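Draltolwood Forums > Home > Laundry & Closets
Reading time: 3 min

We use cookies to remember your login and to count visits. Accept / Settings

Folding black pants without going blind

hemline_281
I own too many black pants and I fold all of them badly. In half at the crotch, legs together, then thirds. By the time they reach the drawer one leg has crept out the side like it's leaving the party early. I tried working on the table this time, white top, black cloth, so at least I could see where the edges were.
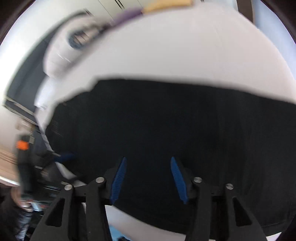

Anyway, my problem is the seat. There's that pointy bit that sticks out when you put one leg over the other, and I never know if I'm supposed to tuck it in or pretend it's not there. My drawer is a Brodik, 8 inches deep, and it does not forgive.

mothball_pete
Tuck it. Fold the point back toward the fly so you get a straight side, then go hem to waist. I've been doing it since August and my drawer shuts now.

oberholzer_fan
Disagree with all of this. Hang them. An Oberholzer clip hanger, hems up, done. Folding black pants is just a way to store creases and lint together.

mothball_pete
Some of us have a closet the size of a cereal box.

hemline_281
I have three hangers and they're all busy. Moved to the bed for the next pair because I wanted room to lay the legs out separately first. 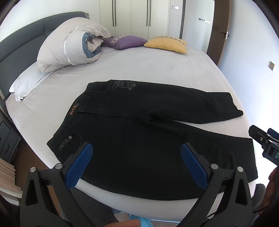
Last edited by hemline_281 at 9:40 pm

The bunching at the crotch is what gets me. I smooth it and it comes back. Also one leg always looks wider than the other and I refuse to believe I'm built that way.

quietspin
It's how they're lying. Pick them up by the hems, match the inseams, give one good shake, and lay them down again. Don't pat them flat from the middle, you're only moving the wrinkle to a new address. And go back to the table, a mattress gives too much.

oberholzer_fan
Or hang them.

mothball_pete
Bed's fine. I've folded on a bed my whole life. What matters is doing the pockets first, or you get a lump you'll swear is a receipt.

quietspin
It usually is a receipt.

hemline_281
Tried the shake. Better. Tried the tuck. Also better, except I tucked the wrong way and made something like a paper hat. Will the Pirkov folding board help or is that money for cardboard?

quietspin
Fine for shirts. Too short for pants unless you fold them first, and then what did you buy it for.

Get our newsletter: one email a month. Unsubscribe whenever.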